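Filed under: Opinion, Home & Habits

In Defense of the Small Refill

My grandmother kept a drawer in her kitchen that held nothing but things that go inside other things. Pen cartridges, bobbins, lamp wicks, fuses, the little rubber rings for canning jars. We kids were allowed to look through it on rainy afternoons, and I remember feeling that it was the richest place in the house, richer by far than the jewelry box (which was mostly clip-on earrings, bless her).

I've been thinking about that drawer since October, when my favorite pen ran dry and I went out to buy a refill for it. I tried two shops in Hinska, both of them perfectly friendly, and in both I was told it would be easier to buy a new pen. Well, it might be easier, but I didn't want a new pen! I've had this one for 28 years, and it has signed a mortgage, a great many permission slips and one rather sharp letter to the gas company.

What I'd like to argue, if you'll stay with me a minute, is that the refill does us good in ways that have very little to do with money. A thing you refill is a thing you get to know. You learn how it opens, and which way the spring goes, and you feel a bit clever when it clicks shut again. My stapler is the same. It jams if you hurry it, so I've learned not to hurry it, and I think I'm slightly better company as a result.

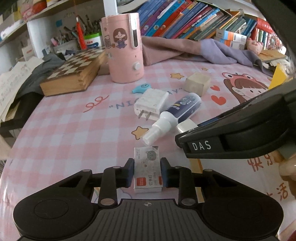

A small box of staples, cat face and all.

My neighbor Joon-young Yang disagrees with me on this, and he's a thoughtful man, so I've tried to listen. He says that nearly 160 odds and ends in his hall closet are refills for machines he no longer owns, and that I'm being sentimental about clutter. He has a point. I have vacuum bags from a model that died when my son was in middle school.

Still, I'd take that closet over the other way of living, where the whole lamp goes out to the curb over a part that costs 50 cents. The stationery counter at Golau used to have a man who could match a cartridge just by holding it up to the window. I would walk a long way in bad weather to find him again, and I'd bring the pen.

We use cookies to remember your preferences. By continuing to browse, you accept our cookie policy.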